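Bench covering and reflective cloth: handling changes for July

The materials room at Mokdale has changed its bench covering. Bare white tabletops marked too easily, and small snags in the reflective cloth were hard to find against them. The benches used for folding and inspection now carry a sheet of brown paper, laid flat and pulled close to the table edges. Rolls are stored on the shelf by the door. Cut the sheet to the table, tape the underside only, and replace it when it tears or picks up adhesive.

Mi-kyung Nam measured the difference over one stock check. Of 382 pieces of silver cloth inspected, 58 had a fault that needed recording, and 25 of those were edge faults missed at the previous check on bare tabletops. The remainder were creases set hard enough to lift the coating. These have been moved to the Dotel bin and should not go back into general stock.

Creasing is the larger problem. The cloth wrinkles under its own weight if it is pushed into a basket, and the wrinkles scatter light in a way that hides pinholes. Please work as follows:

Take one piece at a time from the wire rack.
Hold it by two points and let it hang before laying it down.
Smooth from the center outward with the flat of the hand. Do not use a scraper.
Fold in half twice, coated side in, and stack no more than 2 bundles high.

Pieces that will not lie flat after smoothing go to Corel for rolling. Rolled stock is kept on the long tubes and is not to be folded again.

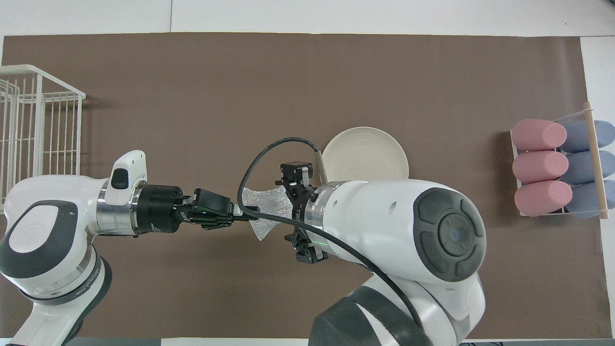 Silver cloth held over the brown paper, with the white wire rack at left.

The Son inventory sheet has a new column for crease condition. Enter "flat," "soft" or "set" and leave nothing blank. Sheets are collected Saturday at noon. Requests for extra paper rolls should be written on the same sheet, on the bottom line.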